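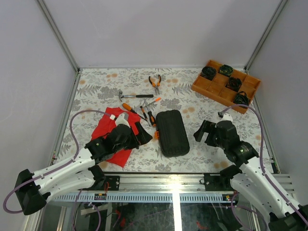 Pliers and claw hammer, patterned cloth

Adari 70 Towable Boarding Ramp
For regional jets and turboprops. Sold and serviced by Sandoval Ground Equipment, Clerercombe.

Switchback ramp for gates with no jet bridge. One person tows it out, two people set it. Built for small airports and port authority fields that share equipment between airlines.

In stock: 4 units, standard gray. Other colors, order by June for fall delivery.

What you get
Ramp, tow bar, two canopy sections, wheel chocks, aircraft bumper, manual (English and Spanish). Spare bumper NOT included any more, see Parts.

Sill height
Adjusts from 51 to 70 inches. Hand crank standard. Electric lift is an option, runs off its own battery, charger included. If your sill is lower than 51 call first, we have done a short-leg version for one customer and might do another.

Surface
Non-slip deck, full length. Drains at both landings. Handrails both sides, continuous around the turn. We get asked about heated deck a lot. Not on this model. The Brivero has it.

Towing
Any baggage tug. Keep to 7 mph on the apron, slower with the canopy up. Canopy down in high wind please, we replaced two last winter and niether was a warranty job.

Setting up
Chocks first. Then stabilizers, then height, then bring the bridge plate over. Laminated card with the steps is riveted to the left rail. Cards fade, replacements are free, just ask.

Customer note
"Swapped our old stairs and lift for this at two gates. Crews picked it up in a morning. Wish the tow bar stowed a little higher." Macario Zamudio, ramp operations

(Tow bar clip has been moved up on all units shipped after 5th May. Older ones, we can mail you the bracket.) 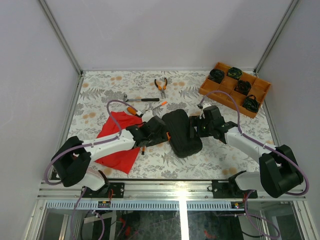
Parts
Bumper, bridge plate hinge, crank handle, canopy fabric, stabilizer feet. All shelf items. Same day shipping if you call before noon. Have the serial number ready, it's on the plate behind the tow bar. Not the axle number, that one is no use to us.

Warranty
Frame 7 years. Canopy and wheels one year. Electric lift two years, battery excluded. Bent stabilizers from towing with them down are not covered.

Public agency buyers
We quote on bid forms, no problem. Send the packet as a PDF and tell us if the board needs to vote on it, so we can hold the price long enough. Prices good for 60 days othewise. Net 30 on approved accounts. Demo unit can be trucked to you, freight comes off the invoice if you buy.

Questions
Higinio Hinojosa handles ramps and stairs. Call the Clerercombe office or use the quote form. Please say which aircraft you serve and how many gates.

See also: Brivero heated ramp, baggage carts, used stairs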